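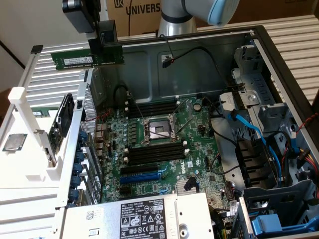
Fig. 1. Dell tower on its side with the socket open, and a memory stick over the rear edge of the case.

Sowerby Computer Refurbishing Course
Notes for Session 4: Memory, sockets and slots
Written up by Koen Van den Broek, with additions by Eulalia Cisternas

Welcome back, everyone, and thank you for the very good questions last time, some of which I've tried to answer properly in these notes (the one about mixing old and new memory had me up rather late with a pot of tea). Please read them through once before you come in, even if you skim the bits you already know. There is room for 12 of us round the benches and we get on much faster when people have the names of the parts in their heads.

1. Finding your way round the board

The first thing I'd like you to do with an opened tower is nothing at all. Keep your hands in your lap and look. Find the processor socket first, as it's the easiest landmark on any desktop board, and work outwards from there. On the Dell in the figures it sits between two banks of black memory slots, so you have one bank on either side of it. The expansion slots come next: there are black ones, and a blue one which is longer than its black neighbour. The little finned heatsink near the DELL lettering belongs to the chipset and stays where it is. The round silver thing is the coin-cell battery, which keeps the clock going when the mains lead is out.

Say the names aloud to the person next to you. It feels silly for a minute or so and then it sticks.

2. The empty socket

With the processor out, you can see the field of tiny contacts that its underside presses against. Please don't touch them, and don't blow on them either. I know we all grew up blowing on things! A bent contact can be coaxed straight under a magnifier by somebody with a great deal of patience, but I've lost more boards that way than I like to admit. Sleeves, lanyards and dangling bracelets should be tucked away or taken off before you lean over.

The thin levers beside the socket hold the metal load plate down. When you practise closing one, press down and slightly outwards and let it come in under its catch. It needs more of a push than most people expect the first time. If a board is going into storage, ask me for a plastic socket cover from the Stolard drawers by the window.

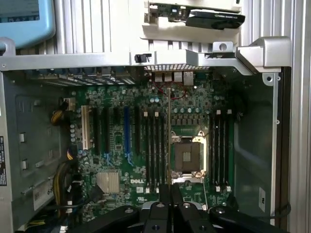 3. Fitting a memory stick

Switch off at the wall, take the lead out, and touch bare metal on the case before you pick up any memory. Then:

Open the latches at the ends of the slot you mean to use.
Hold the stick by its edges, keeping your fingers off the chips and off the gold contacts.
Find the notch in the contact edge and match it to the ridge in the slot. It only goes in one way round, so if it won't sit, turn it and look again.
Lower it in straight. Press on both ends with your thumbs until the latches come up.
Check from the side that it's level.

Eulalia adds: look where the cables are before you start. On some towers they loop right across the board, and it's very easy to trap a thin one under a stick, or to catch it with a knuckle and pull it half off its pins. Ease it aside and put it back afterwards as you found it.

Which slot to fill first depends on the board, and I'm afraid you do have to look it up. The Skelora folder has the service sheets in it, filed by model.

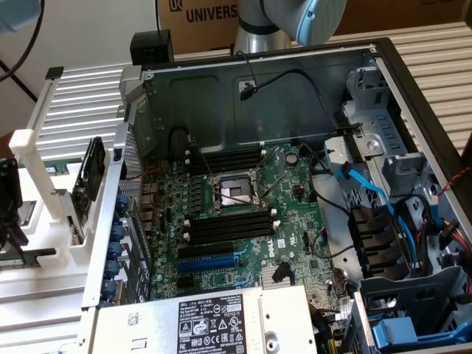

4. The rest of the case

We shan't be taking power supplies apart in this course, in this session or any other. You may read the label, and you should, because the ratings go on your job sheet, but the box itself stays shut even when it's been unplugged for a week.

The drive cage is friendlier. On this tower the brackets are tool-less, and a blue SATA cable runs up into the cage from the board. Hold the plug when you disconnect one, never the cable.

5. Before next time

Fill in a job sheet for the practice tower marked 1,539, slots and all. Draw the board as a plan, with the rear panel on the left, and label the socket, both memory banks, the expansion slots, the battery and the chipset heatsink. A pencil sketch is fine. Bring reading glasses if you use them, and a small torch if you have one.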